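分类：虚拟化与存储 / 备份 / 全文阅读

4 快照链合并失败的成因与处理

本节讨论虚拟机快照链在备份结束后未能正常合并的问题。上一节已经说明测试集群的整体结构，下文沿用同样的术语：管理平台指Gramow，备份代理指Illik，日志采集工具指Riler，机房指Haddad机房内的两排机柜。集群共有9台主机，登记虚拟机1000台，其中800台纳入每日备份，其余为模板和长期关机的虚拟机，不在统计范围内。 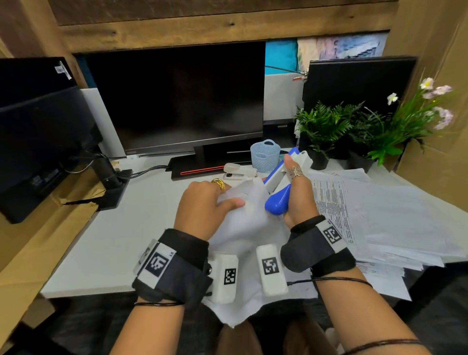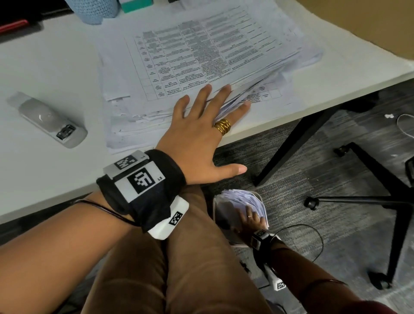 图3　白色桌面上的手部操作。(a) 双手、白布与蓝白色手持工具；(b) 左手按在一叠纸质文件上。

4.1 问题的表现

备份代理在读取虚拟磁盘之前，会请求管理平台为目标虚拟机创建一个快照。快照创建以后，原磁盘文件转为只读，新的写入进入增量文件。代理读完原磁盘，再请求管理平台删除快照，平台随即把增量文件中的数据块写回原磁盘，这一步称为合并。正常情况下合并结束时增量文件被移除，虚拟机重新直接使用原磁盘。

合并失败的虚拟机在管理界面上多数没有明显的异常。快照管理器显示快照列表为空，备份任务的状态为成功，而数据存储目录里仍留有增量文件，虚拟机的当前磁盘也仍指向它。第二天的备份在这个增量文件之上再建快照，链条随之加长一层。如果没有人去看目录，这一过程可以持续很久。运维人员注意到问题，往往是在数据存储的剩余空间报警以后，或者是在用户反映某台数据库服务器响应变慢以后。

我们把快照列表为空而增量文件仍被引用的状态称为“残留链”。与之相近的另一种状态是增量文件存在但没有任何虚拟机引用，本文称为“孤立文件”。两者在目录列表里看起来一样，处理办法完全不同：孤立文件可以在确认后删除，残留链中的任何一层都不能直接删除，否则虚拟机将无法开机，并且丢失快照创建之后写入的全部数据。早期的巡检脚本没有区分这两种状态，只按文件名匹配，输出结果需要逐条人工核对。

4.2 数据来源

分析所用的记录来自三处。第一处是管理平台的任务表，记有每次快照创建和删除的发起者、开始时间、结束时间和返回码。第二处是主机侧的虚拟机日志，由Riler采集后集中保存，合并过程中每一次数据块写回、每一次锁申请都能在其中找到对应的行。第三处是备份代理自己的任务日志，其中包括重试次数和代理认为的最终状态。

三处记录的时间戳不一致。管理平台使用本地时间，主机日志使用协调世界时，代理日志的时区取决于代理所在操作系统的设置，两台代理中有一台在重装之后恢复了默认时区。对齐时以主机日志为准，先用任务标识把管理平台的记录对应到主机日志，再用虚拟机的唯一标识把代理日志对应过来。虚拟机名称没有用作对应的键，原因是集群内存在重名，而且有一部分虚拟机在观察期内改过名称。

主机日志会滚动覆盖。写入较多的虚拟机在合并反复失败时产生大量日志，早期的行在采集之前就已经丢失。对于这类虚拟机，只能确定最后一次失败的返回码，无法还原第一次失败的情形。下文讨论成因时，这些虚拟机归入“不明”一类，没有根据后来的返回码去推测最初的原因。

4.3 成因分类

4.3.1 磁盘文件被代理锁定

最常见的一类失败与文件锁有关。Illik以热添加方式读取磁盘，即把目标虚拟机的磁盘临时挂载到代理虚拟机上。读取完成后，代理应先卸载磁盘，再请求删除快照。任务日志显示，在代理负载较高时，卸载请求已经发出但尚未得到确认，删除快照的请求就跟着发了出去。此时原磁盘上仍有代理持有的锁，平台无法取得写权限，合并随即返回失败。

代理收到失败后会重试。重试间隔是固定值，与卸载所需的时间没有关系。多数情况下第二次重试就能成功，因此在任务汇总里看不到痕迹。少数情况下卸载本身失败，磁盘一直挂在代理虚拟机上，之后无论重试多少次都不会成功。检查代理虚拟机的硬件列表可以直接看到多出来的磁盘。有一台代理在观察期开始时就已经挂着别的虚拟机的磁盘，相关虚拟机每晚的合并都失败，而备份任务每晚都报告成功。

将热添加改为网络传输方式之后，这一类失败不再出现。代价是备份窗口变长，网络传输占用管理网卡，而集群的管理网卡与迁移流量共用同一对物理端口。经过权衡，我们只对写入量大、容易形成长链的虚拟机改用网络传输，其余保持不变。

4.3.2 合并期间写入速率过高

合并在线进行时，平台先为虚拟机建立一个辅助增量文件，用来接收合并期间的新写入，待主增量文件写回完毕，再处理辅助文件。如果辅助文件的增长快于写回，平台会重复这一过程，期望每一轮留下的数据比上一轮少。对于持续大量写入的虚拟机，这一期望不成立，迭代达到上限后平台放弃合并，保留当前的链。

受影响的主要是日志收集服务器和在夜间执行批处理的数据库。它们的备份时间恰好与批处理重叠。把备份任务移到批处理结束之后，大部分虚拟机的合并恢复正常。有一台报表服务器的批处理由上游数据到达触发，没有固定的开始时间，移动备份时间对它没有稳定的效果，最后由应用管理员在批处理脚本的首尾加入了暂停和恢复备份的调用。

这里还有一个容易混淆的现象。合并的最后一步需要短暂停顿虚拟机，以便切换磁盘引用。停顿时间过长时，集群软件可能判定节点失联并触发切换。部分应用管理员因此要求取消白天的手动合并。我们对比了停顿时间与链的层数，层数多时停顿并不一定长，停顿主要取决于最后一轮辅助文件的大小和当时存储的响应时间。长链带来的影响主要在平时的读取上，每次读取可能需要逐层查找数据块所在的文件。

4.3.3 数据存储空间不足

合并需要额外空间。厚置备磁盘的写回不会使原磁盘变大，但辅助文件仍要占用空间；精简置备磁盘在写回时还会继续增长。当数据存储剩余空间很少时，平台在预检阶段就拒绝合并，返回码与锁冲突的返回码不同，容易识别。

实际处理时，这一类反而最费时间。残留链本身占用了空间，空间不足又使合并无法开始，需要先迁走同一数据存储上的其他虚拟机。迁移存在残留链的虚拟机时，平台会在目标端把整条链展开写入，所需空间按各层之和估算，有可能再次填满目标数据存储。我们的做法是只迁移没有残留链的虚拟机，为有残留链的虚拟机腾出位置。

4.3.4 描述文件中的引用不一致

每个增量文件都带有一个描述文件，其中记有自身的内容标识和父级的内容标识。两者逐层对应，链才完整。曾有管理员在父磁盘被意外修改后手工改写描述文件，使虚拟机得以开机，但各层之间的几何参数没有一并更新。平台在合并前检查到参数不一致，拒绝继续。

这类虚拟机数量很少，每台的情况也不相同，没有统一的处理步骤。比较稳妥的办法是在关机状态下从链的最末层克隆出一块新磁盘，用新磁盘替换旧磁盘，确认应用数据完好之后再清理旧文件。克隆时读取的是链的合成结果，不修改任何一层，失败了还可以退回原状。

4.4 检测方法

检测脚本由Flor Tamayo编写，每天在备份窗口结束后运行。脚本从管理平台读取每台虚拟机当前磁盘的后端信息，沿父级引用逐层向上，得到链的层数，再与快照管理器返回的快照数比较。层数多于快照数的，记为残留链。数据存储目录中存在、但不属于任何一条链的增量文件，记为孤立文件。

第一版脚本串行处理，遍历1000台虚拟机的时间太长，偶尔与早间的人工变更重叠，读到正在改变的状态。第二版改为一次性批量取回属性，在本地计算层数，管理平台的负载明显下降。目录浏览仍需逐个数据存储进行，这部分没有改动。

误报主要有两个来源。一是链接克隆，虚拟桌面的磁盘天然带有父级，层数总是多于快照数，需要按父磁盘所在的位置排除。二是正在运行的备份任务，脚本在读取磁盘信息和读取快照列表之间有时间差，快照可能恰好在这段时间里被删除。对第二种情况，脚本在判定之前再次查询任务表，存在未完成任务的虚拟机推迟到下一轮判断。

脚本只输出清单，不自动触发合并。早先的版本有自动合并的选项，某个星期三的上午，它同时对同一数据存储上的多台虚拟机发起合并，存储延迟升高，影响到邻近的业务。此后该选项被移除，合并改由值班人员按清单逐台执行，同一数据存储上同时进行的合并限制为2个。

4.5 处理顺序

清单中的虚拟机按以下次序处理。先看代理虚拟机上是否有未卸载的磁盘，有则在备份任务全部停止之后手动移除，移除时选择保留磁盘文件。这一选项的默认值在不同版本的界面中不一样，操作时应当逐次核对。

其次检查数据存储的剩余空间。空间充足的，直接执行磁盘整合；空间不足的，按4.3.3所述先迁走其他虚拟机。整合任务在界面上的进度可能长时间停在同一个数值，此时不应取消任务或重启管理服务。主机上的合并过程独立于界面进度，取消之后界面显示空闲，主机仍可能在写回，再次发起整合会得到锁冲突。判断任务是否仍在进行，应查看主机日志里写回位置是否变化。

整合返回失败的，先手动创建一个新快照，再执行“全部删除”。新快照促使平台重新读取磁盘链，有时可以清除缓存中的陈旧状态。这一步会让链暂时再长一层，空间紧张时不适用。

仍然失败的，申请停机窗口，在关机状态下合并或克隆。关机之后没有新的写入，4.3.2所述的原因被排除；如果关机后仍报锁冲突，可以从锁文件中读出持有者的硬件地址，找到对应的主机，重启该主机的管理代理。重启管理代理不影响运行中的虚拟机，但会中断该主机上正在进行的迁移任务。

4.6 结果与限制

采用上述检测和处理办法之后，每日清单逐渐缩短，剩下的条目以写入量大的数据库为主。到十一月，清单中没有再出现由代理未卸载磁盘引起的残留链。800台纳入备份的虚拟机中，层数最多的一条链为9层，属于一台已经停止维护的文件服务器，其管理员直到停机窗口才批准合并。

结果有几项限制。测试集群只使用块存储，网络文件存储上的锁机制不同，4.3.1的结论不能直接套用。基于对象的存储把增量组织为对象，目录浏览看不到同样的文件，检测脚本中关于孤立文件的部分需要重写。此外，我们没有单独测量残留链对读取延迟的影响，4.3.2中的说法依据的是整合前后的应用侧监控，两个时段的业务负载并不相等。

日志丢失造成的“不明”一类也影响成因的比例，这部分虚拟机写入普遍较多，若能还原最初的失败，写入速率过高一类的占比可能上升。因此本节没有给出各类成因的百分比，只说明它们的识别特征。Riler后来增加了按返回码触发的即时采集，在日志滚动之前保存相关片段，相应的记录将在后续工作中使用。

4.7 与备份校验的关系

残留链不必然意味着备份数据有误。代理读取的是快照时刻的磁盘状态，链多一层或少一层，读出的内容都应相同。抽取有残留链的虚拟机做恢复测试，恢复出的磁盘均可开机，文件系统检查没有发现错误。

需要单独注意的是变更块跟踪。平台用位图记录两次备份之间变化过的数据块，增量备份只读取这些块。链的引用被手工改写以后，位图与磁盘内容可能脱节，此后的增量备份会漏读。对属于4.3.4的虚拟机，在替换磁盘之后应重置变更块跟踪，并执行一次完整备份，此前的增量备份保留到新的完整备份通过恢复测试为止。

本网站使用 Cookie 以改善阅读体验。继续浏览即表示您同意我们使用 Cookie。　接受　管理设置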